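Rakimon household word list – README

version 3, updated 2022-10-06
maintained by Kinga Fodor, with Maxence Joly on the French side

What it is

A list of everyday words for things around the house, in English, Hungarian and French, with short example sentences. 3115 entries. Started as a vocab sheet for a evening class, got out of hand. Plain text and CSV, nothing fancy, opens in anything.

What's in the folder

words.csv – the main list, one entry per line
sentences.csv – example sentences, linked by entry number
regional.csv – words people only use in some places
sources.txt – who sent what, initials only
changes.txt – see that before you file a bug

Columns in words.csv

id – a number, never reused even if the entry gets deleted
en, hu, fr – the word itself, singular, no article
gender – French only
room – kitchen, bath, bedroom, hall, yard, other
level – 1 to 4, see below
note – free text, often empty

Semicolon separated, UTF-8. If the Hungarian long vowels come out as junk your spreadsheet is guessing the encoding wrong, import it by hand and pick UTF-8.

Where the words came from

Three places. Kinga's class handouts, typed up. Notebooks from the Hegedűs family, who kept bilingual shopping and chore lists for years and let us copy them. And the Asow reading group, who went through the French column line by line and crossed out a lot of it. Nothing scraped from the web, nothing copied out of a dictionary. We did check spelling against dictionaries, obviously.

Levels

Level 1 is stuff you need in the first week – spoon, door, towel, key. Level 2 is the rest of a normal apartment. Level 3 is repairs, sewing, cleaning products. Level 4 is words most native speakers would have to think about (the little plastic end of a shoelace etc). The levels are Kinga's call and she has changed her mind on plenty of them. If you disagree, fine, make your own column.

Vague words

Hardest part of the whole list. Every language has words for a thing you can't or don't want to name – thingy, lump, bit, wad, blob. They don't map one to one. "Lump" alone goes three ways in Hungarian depending on whether it's in your sauce, in your mattress or under your skin. We gave up on single matches and put these under room = other with a note on each. Please read the notes, the bare columns are misleading for this group. 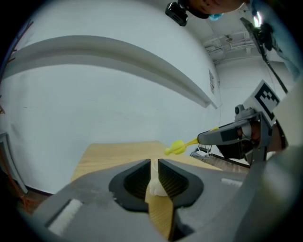

A small, soft, white, lumpy thing on a table. Entry goes under "other".

Maxence wants "bout" and "morceau" kept apart and he's right, but in version 2 they got merged by accident. Fixed now. If you built flashcards from version 2, redo that section.

Sentences

Up to two per entry, many have none. Short on purpose. Written by us or by people in the class, so some are a bit odd ("My uncle has hidden the colander again"). We left them odd. Hungarian sentences use the informal form throughout except for 60 that are marked formal in the note column.

Known problems

– Yard words are thin. None of us has a yard.
– Canadian and Belgian French mostly missing. regional.csv has 80 rows and nearly all of it is Hungarian.
– Some plurals snuck into the en column (scissors and pants are supposed to be there, "curtians" is not, and is also spelled wrong, will fix)
– The bath section was typed from photocopies and has more errors than the others.
– Gender is blank for 200 French entries. Maxence is working through them from the top.
– No audio. People ask. Maybe some day.

Using it

Free for classes, self study, flashcards, whatever. Say where you got it. Don't sell it as is. If you print it for a class, leave the version number on the page so we know which mistakes people are looking at.

The Bernumach flashcard deck is built from this list but it isn't ours, send deck problems to them.

Sending corrections

One line per correction, entry id first, then the column, then what it should say. Please no whole edited copies of the file, we can't merge those, tried it in July and lost an evening. New words welcome if you give at least two of the three languages.

To do

– finish gender column
– split "other", way too big
– more level 3 sewing words, Kinga has a box of notes somewhere
– decide about brand names people use as plain words, currently left out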